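Lendavance Institute – Household Organization, Unit 4
Handout: Small Storage on a Shared Work Surface

1. Purpose
Students will arrange a small group of household items on a desk using one open rack and one basket. The unit treats the desk as a working surface first and a storage surface second.

2. Placing the rack
Set the rack toward the back of the desktop. An open front allows items to be reached without turning the unit. Wire mesh sides keep the contents in view – a point covered in the March session.

3. Using the basket
Fruit is kept together in the basket. Long items, such as a banana, should lie fully inside the rim. Leave some floor space free so that pieces can be lifted out singly.

4. Reference views
Desk and mesh rack; the third view shows the banana and apple in the basket.

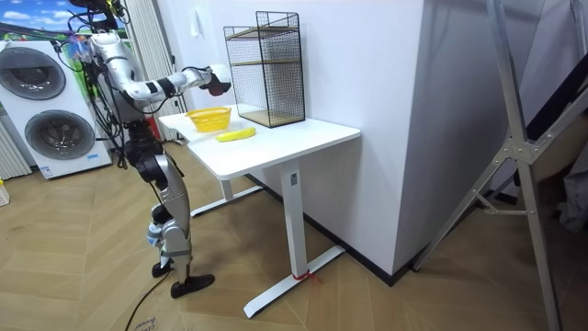
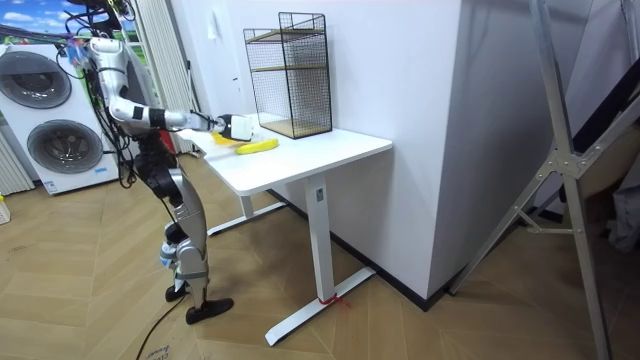
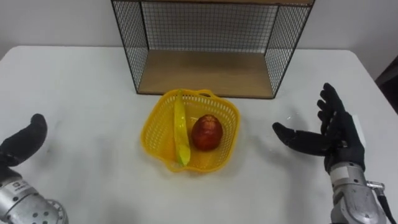
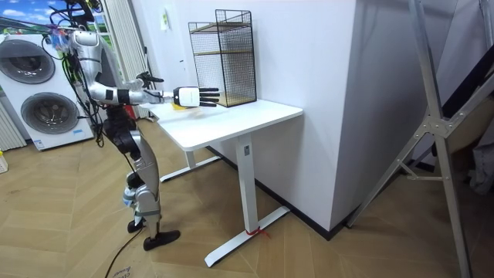 5. Written work
Submit 2 short paragraphs on the placement of the rack and the basket. Required reading is the Flillmont course packet, page 113.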